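Moving the blog, and other June chores

I finally moved this blog off the old host. It took most of a Monday and I still have 77 posts with broken links in them, so if you click on something from before the move and get an error page, that's why. I'll fix them in order, oldest first.

The new place costs less and loads faster. The export file had 612 posts in it, more than I expected, and a lot of them were drafts of two lines or less. I deleted 322 of those without reading them twice. One was just the word "Urnham" and a bus time.

Comments came over fine, except that the dates on the early ones are all the same day. I can live with that.

Outside of the computer it's been a quiet month. The library in Siltport is on summer hours now, so it closes at 2 on Saturdays – I keep forgetting and walking down there anyway. The tomatoes are in. I painted the back steps gray and they need another coat.

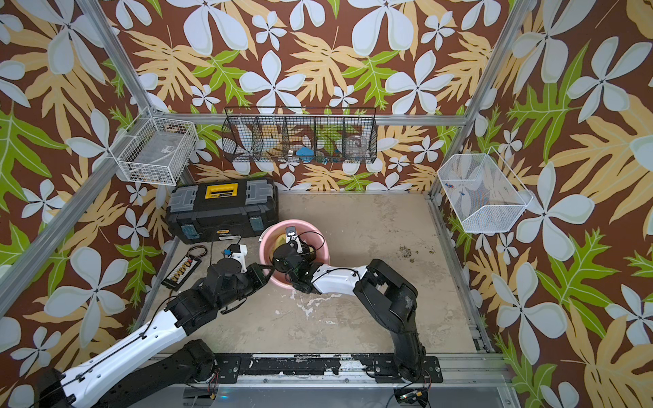 The email list is the last thing to move. If you were signed up before, you should get one message asking you to confirm. Check your spam folder if you don't see it by the end of the week. The feed address has changed too, and the new one is at the bottom of the page.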